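Cleaning a big white shared table without streaks – what cloth and what routine?
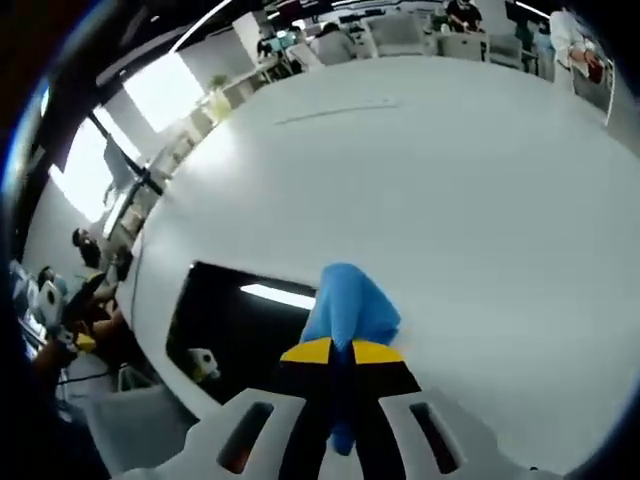
asked by Menaka Sarkar in Offices & Shared Spaces
1356 views

I've just taken over looking after our open office (I volunteered, and I'm weirdly excited about it!) and the thing I most want to get right is the big white table. Everyone ends up at it sooner or later. People eat lunch there, unpack deliveries there, draw on the backs of envelopes there, and by four in the afternoon it has coffee rings, pen marks and a sort of gray haze where forearms have been.

It's smooth white, no grain at all, and there's a rectangular opening in the top with a rounded corner. Small stuff ends up in there and so do crumbs. The white office chairs get pushed right up to the far side, so that edge is the one that always gets missed.

So far I've been using a light blue cloth and whatever spray was under the sink. It looks great while I'm doing it, then I come back in the morning with the sun on it and there are swirls everywhere. I've tried more spray. More spray is worse!

What I'd love to know:

What kind of cloth do you use on a white top, and does the color matter?
How do you get into a cutout like that without pushing the crumbs further down?
Is there anything for ballpoint that won't leave a dull patch?

I have a small budget and plenty of energy. Our office in Stoltdale has very hard water, if that changes anything.

Miroslava Vondráček
541 helpful votes

Oh, I love a white table! I've looked after two of them for years and they are so satisfying once you have the knack.

Your swirls are almost surely leftover cleaner. Hard water makes it worse, so buy a jug of distilled water and keep it just for this. Put one small drop of dish soap in a spray bottle of it and spray the cloth, never the table. Wring or fold the cloth until it's barely damp. Wipe in long straight lines from one end to the other, overlapping a little, then go over it again right away with a second cloth that's completely dry. That second pass is the whole trick, and I skipped it for ages because it felt like extra work.

For cloths, plain microfiber with a short pile. Fold it in four and turn to a clean face as you go. I find when I bunch it up in my hand I press hard in one spot and miss the next – folded flat, you can feel the table through it. Color only matters for keeping things straight. Mine are blue for tables and yellow for the kitchen and they never meet. Do wash a new colored one by itself before it goes near anything white, and no fabric softener, ever. Softener leaves a film and you'll be right back to swirls.

The opening: do it FIRST, dry, before any water goes near the table. Lift out whatever has landed in there, then use a hand vacuum with the narrow nozzle. If there are sockets or cables inside, keep the damp cloth away from them completely. For the rim I wrap a dry corner of cloth over one finger and run it along the edge, and in the rounded corners a soft old toothbrush is lovely. Crumbs pack in there like you wouldn't believe.

Pull the chairs all the way out before you start. I used to reach over them and my far edge was a disgrace.

Ballpoint: a dab of rubbing alcohol on a cotton swab, only on the line itself, then wipe with plain water and dry. Try it somewhere hidden first, some finishes don't care for it. Leave the melamine sponges in the cupboard. They do take pen off, but they're very fine sandpaper and the dull patch you're worried about is what you get.

Please come back and tell us how it looks in the morning sun!

Biswas
2 helpful votes

Paper towel and glass cleaner. Have done it that way forever, looks fine to me. Get everyone a coaster too.

Flirko
38 helpful votes

Agree with Miroslava on nearly everything, especially the dry cloth. One thing to add – wipe it at the end of the day, when people have packed up. Mid-afternoon you're going around laptops and elbows and you get tide marks where you stopped. Ours takes me up to 2 minutes now and I put a song on for it.

Also have more cloths than you think you need. We had three and they were always in the wash. With a dozen you can grab a fresh one every time, and the old ones go down to bike cleaning.

Menaka Sarkar (original poster)

You are all wonderful. Did the distilled water and the second dry cloth last night, went in early to look at it with the sun coming across, and no swirls! Still one blue pen line near the corner that I'm working up the courage to tackle. Cloths are ordered.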